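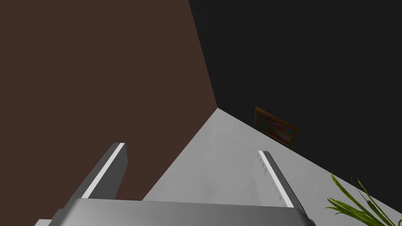 I finally got the hull of my Belmonte painted last weekend, and a couple of people have asked how I keep a gray warship from looking like a gray brick, so I'm writing it all down. The Belmonte is the prewar cruiser kit from Nirkau, the long skinny one with the tall bridge, and like every cruiser of that period she's gray on gray with a bit more gray on top. What saves you is contrast. A broad light gray surface with a slightly darker gray border along the rim reads as a real shape even when the color barely changes, and a bright white strip next to a darker gray face pulls your eye right to the edge. That's pretty much the whole trick, and the rest is patience and masking tape.

What I used

Breditz 427 for the light gray (hull sides and upper works)
Breditz 81 for the darker gray (decks and rims)
A small bottle of matte white
Gray primer, whatever you have
Thin masking tape, plus the regular stuff
A 10/0 brush and a flat brush you don't love
Gloss coat and flat coat

Wash it first

I know, I know. I skipped this on my destroyer and the paint came off the stern with the tape. Warm water, a drop of dish soap, an old toothbrush, then leave the parts on a towel overnight. Don't cut the little stuff off the sprues yet! The boats and the searchlights are so much easier to paint while they still have something to hold them by.

Build in chunks

I glue the hull halves and the main deck together, and I keep the forward superstructure, the aft superstructure, the funnels and the turrets as separate chunks. The instructions want you to attach the bridge in step 7, which is way too early if you're going to paint the deck a different color. Dry fit everything, write on the bottoms with a pencil so you know which turret goes where, and then ignore step 7 until you're done painting.

Check the seam at the bow while you're at it. Mine had a gap I could get a fingernail into. I filled it, sanded it, thought it looked great, primed it, and saw it did not look great. So I filled it again.

Prime and shade

Prime everything with light coats from a good distance. Once that's dry, I run the darker gray along the base of the superstructure, under the deck overhangs and around the hawse pipes. It looks awful at this stage, like somebody went over the ship with a dirty thumb. Keep going.
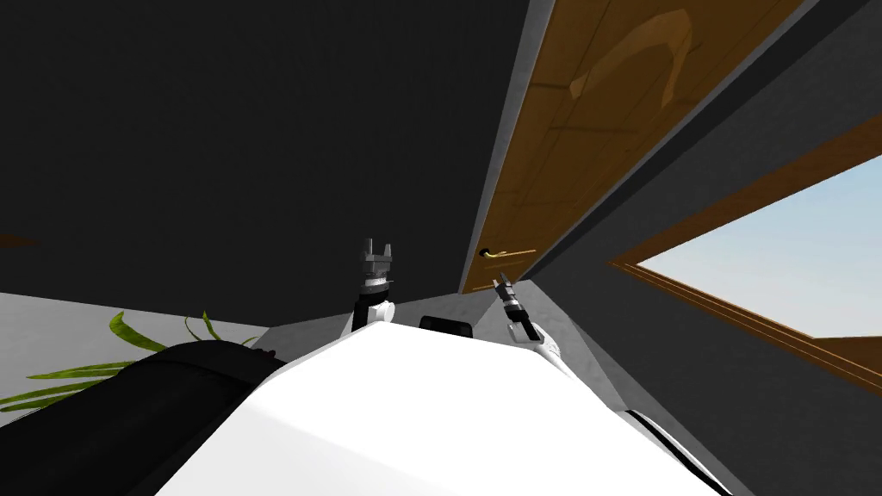
Then the light gray goes over the top in thin passes, and you stop while you can still see a ghost of the shading underneath. On a ship this small that ghost does more for you than any wash. I spray the sides first, then tip the hull and catch the parts facing up, and I hold the can or airbrush a little farther back than feels right. Give it 24 hours before any tape touches it. I've tried cheating with a hair dryer and I don't recommend it.

Mask the decks

Thin tape right along the edge, wide tape to fill in behind. Burnish it down with a toothpick, and then spray a very light coat of the hull color over the tape line to seal it before the deck color goes on. If anything creeps under, it's the color that was already there. Danang Wuisan from the Flirneck model club showed me this one, and my deck edges have been a lot cleaner ever since.

Pull the tape back on itself, slowly, while the paint is still a tiny bit soft.

White edges

Mix a little white into your hull gray and drag the side of the brush (not the tip) along splinter shields, hatch rims and the tops of the turrets. Keep pure white for two or three spots at most. I used it on the bridge front and the forward director, and I did one funnel cap as well and then painted it back out.

Gloss coat, decals, gloss again, flat coat. The hull number decals in the Nirkau kit are thick, so cut them close and use plenty of setting solution.

Rigging is getting its own page, once I've redone the mainmast. I snapped it putting the ship back on the shelf, so that'll probably be March.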